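FOR IMMEDIATE RELEASE

Tondska opens crypto payments to small shops

February. Trudard, the company behind the Tondska wallet, today switched on stablecoin checkout for 462 independent stores in 14 states. No monthly fee. Payouts in dollars, same day. 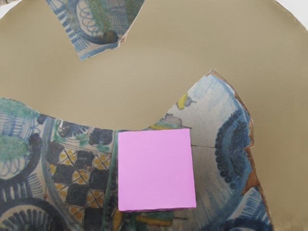

Setup takes 13 minutes on a phone. Merchants never hold coins unless they want too.

"Shop owners kept asking us for this," said Noémie Cloutier, head of payments at Trudard. "They want the sale, they dont want the price swings."

Pilot ran last fall with Cheung, the payment processor. 2937 purchases cleared, mostly gifts and housewares.
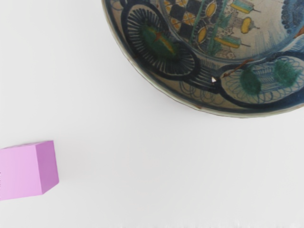

Next up: refunds in the app, then a plug-in for Taketti registers. Sign-up open now through the Tondska merchant page.

Media contact: Trudard press desk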